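Projects > Student Reports > Robotics Elective
Search reports Enter keyword Go

Open Day at Jandmont: My Visit Report
by Dima Awad

So for my project report I picked the open day at the Jandmont workshop, mostly since our teacher, Ms. Aranda, said the hand-held grippers would be out and we'd get to try them (she was right!). I went with Rania and Imad, and we took the bus, which got us there 16 minutes early, so we stood in the lobby reading the posters.

Getting started

Our host was Mizanur Gunawardena and he talks fast, so my notes from the first part are a mess. What I did get down is that a person holds the gripper and does the chore, and the recordings get used later to teach an arm the same moves. They had 1,338 recordings saved when we visited. I asked if the bad ones get thrown out and he said they get looked at first, then sorted.

My turn

There were 2 grippers to share between 5 of us, so there was some waiting. The trigger is stiffer than I expected and my hand got tired pretty quickly. Rania was way smoother than me. I kept swinging my wrist too fast, and Mizanur kept saying "slower, slower," which I did try to do!

The camera rides on the tool, so the fingers stay sharp in the picture and the rest smears whenever you move fast. You also get a good look at the blue ribbed pads on the inside of the fingers, with a red cloth behind them.

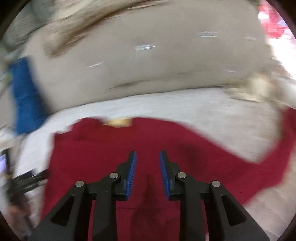
What I want to do next

I'd like to build a small gripper of my own for the May project, with printed fingers and some kind of ribbed rubber on the inside. Imad wants to do the linkage because he liked the pins so much. We still have to ask Ms. Aranda about using the printer after class, and I need to email Mizanur to find out what the pads are made of.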